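Most of the advice on sorting out a kitchen cupboard starts with a shopping trip. You are told to buy clear tubs, a label maker and a turntable for the oils, and by the time you've paid for that lot you could have replaced half the food you were trying to save. I've done it that way. I had a cupboard full of matching tubs and I still had two open bags of red lentils and no rice.

What follows is the way I do it now. It takes an evening, it costs very little, and I'm not going to promise it will change your life.

## Before you start

You need:

- a damp cloth and a dry one
- a roll of masking tape and a pen that writes on it
- a clear stretch of floor or table
- one bin or box with a divider down the middle, or two boxes side by side
- a bag for rubbish and a bag for anything you'll give away

Don't buy storage yet. If you already have some in a wish list, leave it there until the end. The people who write these guides often get a cut when you click, so I would treat any advice that begins with a product as an advert until proven otherwise.

## Step 1: Empty one shelf

One. The usual instruction is to pull everything out at once so you can "see what you have". What you will see is a kitchen you can't cook in at half past eight at night. Do a shelf, finish it, then decide whether you've got another one in you.

Start with the shelf at eye level. It's the one you use most and it will be in the best state, so you get some practice on the easy stuff before you meet whatever is at the back of the top one.

Wipe the shelf while it's bare. Plain warm water with a drop of washing-up liquid is fine. I have tried vinegar, bicarbonate of soda and both together (which mostly cancel each other out), and none of them shifted dried syrup any faster than leaving a wet cloth on it for ten minutes.

## Step 2: Sort into two

Here I part company with nearly everyone. Skuria, the storage firm, has a leaflet that tells you to sort into seven groups: baking, grains, tins, snacks, breakfast, sauces and "occasional". I followed it faithfully and spent most of an evening deciding whether desiccated coconut was baking or occasional.

Use two groups. One side is for things you will cook with in the next month, the other is for everything else. If you have to think about an item for more than a few seconds, it goes in everything else. You can be wrong. It's a tin of chickpeas.
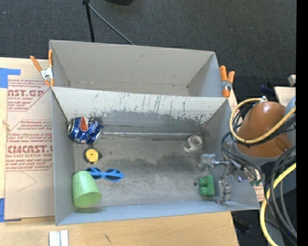 Mirta Huenchumán wrote in to say that two groups is fine for one person and hopeless for a family, because her lot would put the whole cupboard into "next month" and then eat toast. She uses a third pile for things only one person in the house likes, and makes that person deal with it.

I think she has a point about families. I'd still start with two and see if you need the third, as it is much easier to add a group than to get rid of one. But if you know there's a teenager with strong views on cereal, go straight to three.

## Step 3: Read the dates properly

"Use by" is about safety and you should stick to it. "Best before" is about quality, and for dried and tinned food it is a fairly cautious guess by somebody who would like you to buy another one.

So check the thing itself. Flour should smell of very little. If it smells sour or a bit like old crayons, bin it. Wholemeal goes off faster than white. Dried beans don't really go bad, but old ones can simmer all afternoon and stay hard. Ground spices fade, and the test is to rub a pinch between your fingers and sniff. If you get nothing, your dinner will get nothing either.

Tins are simple. Bulging, leaking or badly dented on a seam means out. A small dent in the side with no sharp crease is usually nothing to worry about.

I'm wary of the tables that give you an exact life for every food in the cupboard. Plutier prints one on the back of its jar labels and gives ground cumin 200 days. From when? From the day it was ground, packed, bought or opened? It doesn't say, and a spice kept over the hob will fade a lot sooner than one kept in a cold larder.

## Step 4: Mark what you opened

Tear off a bit of masking tape, write the month you opened the packet, stick it on. July will do. You don't need the day and you don't need nice handwriting.

That's the only labelling I bother with. I can already tell pasta from sugar. What I can't tell is whether the ground almonds were opened this summer or last, and a printed label that says ALMONDS is no help with that.

## Step 5: Put it back

The "next month" side goes at the front and the rest goes behind it or up high. Tall things at the back, obviously, and heavy things low down - a 400 g tin landing on your foot is a good argument for this.

Newer packets go behind older ones. Shops do this with milk, and it's one of the few shop habits worth copying at home.

Leave a gap. If the shelf is full when you finish, the next bag of shopping will be shoved in wherever it fits and you'll be back where you began within a fortnight. I try to leave a space as wide as my hand.

## Now, do you need containers?

Possibly. There are two good reasons: you've had moths or weevils, or your kitchen is damp. In either case flour, rice, oats and nuts want something with a lid that seals, and a washed-out jam jar or coffee jar does that perfectly well.

Looking tidy is a third reason and I won't sneer at it, but be clear that it's what you are paying for. The Jordale starter set has 14 tubs in it. I borrowed one from a neighbour for a few weeks and used five. None of the tubs would take a full bag of flour, so I ended up with a tub of flour and a bag with some flour in it, and both had to live somewhere.

If you do buy, measure the shelf first, depth included. Then check the tub will hold a whole packet of whatever you mean to put in it. Square ones waste less room than round ones.

## Keeping it up

I look over one shelf while the kettle boils, perhaps once a week, and move anything that has drifted. I don't keep a stock list. I tried the Núñez app for a while, the one where you scan each item in and out, and it was accurate until the first time I made soup in a hurry.

Before a big shop I take a picture of the open cupboard on my phone. It's a bit daft, and it has stopped me buying lentils.

Mansa Quartey asked whether the same method works for a freezer. Partly. The two groups work and the tape works if you stick it on before the bag goes in, as it won't hold on frost. Doing one shelf at a time matters more, so keep the door shut while you sort each drawer, and put the drawer back before you go looking for the next one.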